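From: Etornam Bawa
To: hetbridge-users
Date: 31 May 2020
Subject: Re: [hetbridge-users] Grasp planner freezes when the wrist view is blocked

Hello Sang-wook, and hello everyone,

Thank you for such a clear report, and for sending the log along with it. I'm sorry it has taken me a few days to answer. I wanted to sit down with it properly, and our bench at Pekside has been in use by the kitting people most of the week, so I only got the arm to myself yesterday afternoon. I've kept your message in below and answered in pieces, so please forgive the length.

Sang-wook Jang wrote:
> Hi all,
>
> We moved from the February release to the current head of Hetbridge
> and the grasp planner now stops dead in the middle of an approach
> whenever something large comes close to the wrist camera. The arm
> holds its position, the state stays at APPROACH, and nothing more is
> printed until I restart the node. No fault is raised.
>
> In the attached log it happened in 11 out of 71 approaches. The old
> release never did this. It did sometimes carry on towards a stale
> target, which I liked even less.
>
> Settings are the defaults apart from view_timeout, which I raised
> to 10 seconds. We are still using the Chae segmentation node, not
> the new one.
>
> Is this a known problem, or have I set something up wrongly?
>
> Sang-wook

> Is this a known problem, or have I set something up wrongly?

A bit of both, I'm afraid, though mostly it is our fault and you shouldn't feel bad about your half of it.

What you liked less about the old release is exactly what we set out to change. Before, if the segmentation came back with nothing useful, the planner simply kept the last target it had believed in and went on towards it. That was fine on a tidy bench and rather alarming anywhere else. So now each mask comes with a coverage figure, and if one region that isn't the target fills too much of the view, the planner holds and waits for a better look. Holding is the right thing to do. Holding for ever without saying so plainly isn't, and I do apologise for that part.

> Settings are the defaults apart from view_timeout, which I raised
> to 10 seconds.

I think this is where the trouble starts. The hold has its own clock, but it is restarted every time a new mask arrives, and the Chae node goes on sending masks even when they are empty. With the short default the timeout usually manages to fire between two of them. With ten seconds it never gets the chance, and there you sit. I had a good look at your log with this in mind and all 11 of your stops fit the pattern: a run of empty masks, steadily spaced, with the hold clock going back to nought at each one.

I then tried to get the same thing here with your settings, and it came up on the second attempt, which was a relief after an hour of getting the cables and the gripper calibration back the way I like them. After that I recorded the wrist stream and played it back through the planner with the arm switched off, which I'd recommend to anybody chasing this sort of thing. You get the same masks in the same order each time, and you can drink your tea while it runs. The replay comes to 176 masks, and I've put it in the test folder under occluded_wrist so that it gets run with everything else from now on.

One thing that came out of the replay and that I hadn't thought about enough is blur. When something is very near the lens and moving, the segmentation doesn't always call it one region. It may break it up into several pieces by colour, and then no single piece is big enough to trip the coverage check, even though half the view is gone.
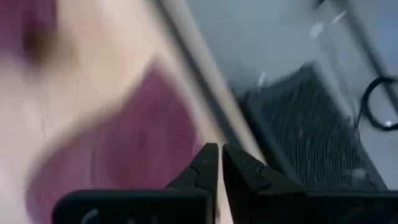 So I've changed the check to add up everything nearer than the fingertips, whatever colour it is and however many pieces it comes in, and to leave the fingers themselves out of the sum. They are always in view and always in the same place, so a fixed mask does for them. If you have swapped your fingertips for a different shape you'll want to redraw that mask. There is a small script for it in tools, called draw_finger_mask, and it asks you to click round the outline with the gripper closed and again with it open.

The branch is called hold-clock, and it does the following:

- the hold clock starts once and is only cleared by a mask with a target in it
- when the clock runs out the planner goes to RETREAT and backs off along the path it came in by
- every hold and every retreat is written to the log, with the coverage figure
- view_timeout now gives a warning at start-up if it is longer than the approach itself

Could you try it with the Chae node first, before you change anything else? I'd like to know that the fix stands on its own. By all means move to the new segmentation afterwards, but one thing at a time will save us both some head-scratching.

I should mention one thing I haven't sorted out. The retreat follows the incoming path and takes no account of whatever has come into view in the meantime. At low speed, with the force limit on, I'm content with that for bench work, but please keep the speed down while you test. The Gustasari arm driver also takes its own view of what "stop" means, and I've seen almost a second go by between the planner asking for a hold and the driver reporting one. That delay was there before any of this and I've opened a separate ticket for it.

If you do see another freeze, the most useful thing you could send me is the wrist stream from a little before it, along with the planner log at debug level. The joint states are nice to have but I can manage without them.

Thanks again, and do shout if the branch won't build. I had to move one header and I'm not entirely sure I caught every place that used it.

All the best,
Etornam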